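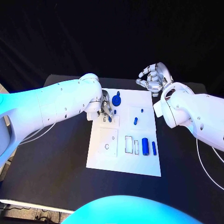
4. Bench Tasks

4.1 Why small parts

Most of the public interest in two-armed robots is in housework: loading a dishwasher, folding a shirt, putting away groceries. The shops that have asked us about the same machines want something less varied. They want pegs put in holes, gears set on shafts, and covers seated before a screw goes in. We chose the second kind of work for this part of the study. A shirt can be folded badly and still count as folded. A peg is either in its slot or it is not, and the scoring is easy to agree on.

The bench tasks use loose blue parts and a white work board with slots and round holes. Figure 3 shows the left gripper at a blue peg over the small slotted panel, with the right hand held open above the far corner of the board.

Figure 3. Peg task on the white work board. Left arm: metal gripper. Right arm: jointed metal hand. Several of the other blue parts, including the gear-shaped part and two upright cylinders, are on the board.

4.2 Procedure

Each trial began with an operator at Ivdale laying out the parts by hand. The layout was changed between trials but kept within reach of both arms. The Terix controller was then given one instruction, such as "insert the peg," and 91 seconds to carry it out. The operator did not touch the board during that time. A trial was scored as a success if the part was fully seated when the clock ran out. A part that was leaning, or resting on the rim of a hole, was scored as a failure.

We ran 457 trials over the course of March. Trials stopped by a controller fault were kept in the total and scored as failures. Leaving them out would have made the results look better, but a shop would lose that time too.

4.3 What went wrong

Picking up a part was seldom the problem. Most failures came in the last few millimeters, when the part was already in the gripper and close to its slot. The usual case was a small tilt picked up during the grasp. The arm went down on the right spot, the part caught on an edge, and the controller pressed harder before backing off. A person in the same position would wiggle the part. The Matar policy did this in some trials, but we could not find a setting that made it do so reliably.

Thin parts gave more trouble than thick ones. A slender peg leaves the fingers little to hold, and once they close, they hide most of it from the head camera. Wovirov, the simulator used in training, models contact between the part and the slot but not slip inside the grasp -- we suspect this accounts for much of the gap between simulated and real runs.

Regrasping was allowed up to 10 times per trial. In practice the clock ran out well before that limit. On the evidence of this section, we would not yet leave the system to do insertion work without a person nearby. Section 5 takes up the household tasks, where the tolerances are looser and the failures are of a different kind.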